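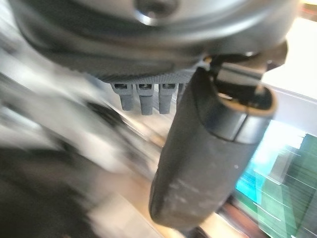
Episode 3830

By Khôi Tăng
3/31/25

Print this story
E-mail this story

The first thing Revathi Salian taught me was how to put a plate down.

I was twenty-six and had been putting plates down all my life, so I laughed. She didn't mind. She buckled the sleeves onto my arms, pulled the visor over my eyes, and there it was, the kitchen as Meno saw it: a white counter running off at a slant, the sink, the glass panels behind it glowing like the inside of a peach. Far below me, where my own chest should have been, was a smooth gray shell. I wiggled my fingers and a black hand wiggled back.

"Oh, that's fantastic!" I said.

"Everybody says that," said Revathi. "Now pick up the plate."

I picked it up. I put it down. It rang against the steel so loudly that I heard it twice, once in the headphones and once through the wall.

"Again," she said. "He's going to learn it from you, you know. If you bang it, he bangs it."

That was how I started at Dimico, on the second floor of the old Osman building in Gilleck, in a room with a heater that smelled of toast. The robot was next door. There were two of us on shift, one in the sleeves and one with the clipboard, and we swapped whenever the one in the sleeves got sore. The job was plates. Out of the sink rack, across the gap, down into the lower rack of the dishwasher. Then the other way, out of the dishwasher and back into the sink. Every trip was an episode, every good episode was saved, and when we had enough of them the training people would feed them to the model and Meno would try it alone.

I loved it from the first hour. I don't know how else to say it. I had worked in a call center and a shoe warehouse, and in neither place had I ever gone home and stood at my own sink moving a saucer back and forth to find out what my thumb was doing. (It goes first. It goes well before the fingers, as if it wanted to see whether the saucer was there.) My sister asked if I was feeling all right. I made her do it too, and we stood there passing the saucer between us until her pasta boiled over.

Revathi kept a running tally in pencil. The training people had asked for 3830, a number she said they must have pulled out of a hat, and she wrote it at the top of every page with a little box around it. On a good shift we saved more than we threw out. On a bad one the cable snagged, or I reached too far and the wrist locked, and she would write a tiny x and say, "Shake your arms out, Khôi."
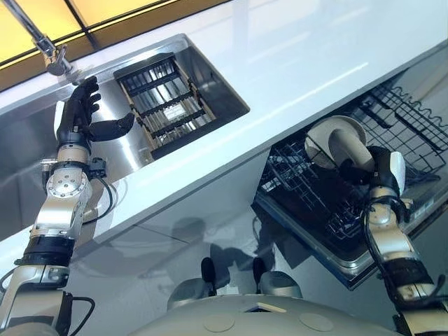 The lower rack

It was the dishwasher that gave us trouble. The sink was easy by comparison; you can be a bit off with a sink. But the lower rack is all wires, and to get a plate between two of them you have to turn it on its edge and lower it without seeing quite where the bottom of it is. With my own hands I would have felt for the gap. Meno's hands didn't tell me anything. I had to look, and guess, and listen for the click.

Revathi never guessed. She was sixty-one and had plated desserts in a hotel for half her life, and when she took the sleeves the whole room went quiet around her. She would bring the dish over, stop dead in the air, tip it, and let it down as though there was somebody asleep in the machine. Around 40 seconds, every time. I used to forget to write.

"How do you know where it is?" I asked her once.

"I don't. I go slowly until I do."

I tried going slowly. I got worse! My hand shook and Meno's hand shook, only larger, and I dropped two plates on the same afternoon. I apologized to her, and then, since the microphone was still on, to him.

She pulled a chair up beside mine after that. She put her palm flat on the back of my hand, over the sleeve, and we did it together, the two of us leaning like people on a motorbike. Her hand waited much longer than I would ever have waited. Then it moved. The plate went in with the smallest sound, and she said "There" and took her palm away.

"Should we save that one?" I asked. "It was sort of both of us."

She thought about it – she really did, she took off her glasses – and then she wrote the number down and drew a neat line under it.
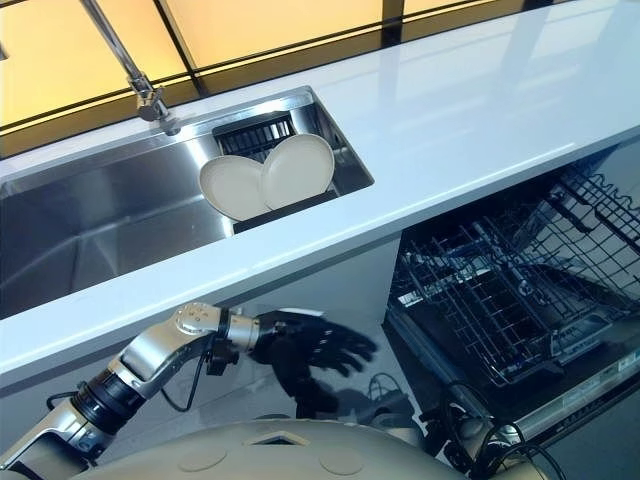
From then on I got better, and I got better quickly. I stopped trying to be fast. I noticed things. I noticed that two plates standing close in the rack want to come out in the right order, and that if you take the wrong one the other comes along for company. I noticed that I held my breath at the gap between the counter and the dishwasher, and so, in a way, did Meno, because he had picked up a stop there that neither of us had meant to teach him. The training people sent a note asking what it was for. Revathi wrote back: "Manners."

They let him try by himself in the last week. We weren't supposed to get attached to the result. An early model was only a check, they told us, to see whether the examples were pointing the right way, and they gave him 14 tries. I sat with my sleeves off and my hands between my knees.

He missed the first plate completely and closed his fingers on air. He missed the second. On the next try he got hold of one and carried it out over the open door, and stopped there so long that I thought the program had hung.

"Wait," said Revathi.

He tipped it. He let it down. It was her, it was exactly her, the pause and the tilt and then that soft drop at the end, and I grabbed her arm so hard she yelped. Then he drew the hand back with the thumb stuck out to the side, which was all me, I'm afraid, and we both howled with laughter until the engineer put his head in to see what had broken.

He managed five of the 14. The engineer was delighted. We weren't at 3830 yet, so after lunch we went back to it, and I asked Revathi whether she wanted the last one for herself.

"You do it," she said. "My shoulder's had enough. I'll write."

So I buckled in. The kitchen came up in the visor, yellow light on the counter, the open door, the cables in their usual muddle on the floor. Both plates were in the sink. I lifted my arm out over the basin and held it there.
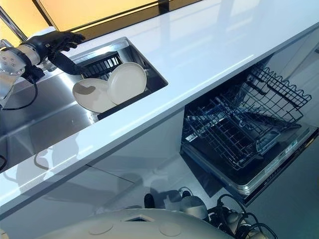

Meno over the sink, with both plates in the rack.

"Whenever you like," said Revathi.

I could hear the pencil being turned over in her fingers. I went for the right-hand plate, thumb first.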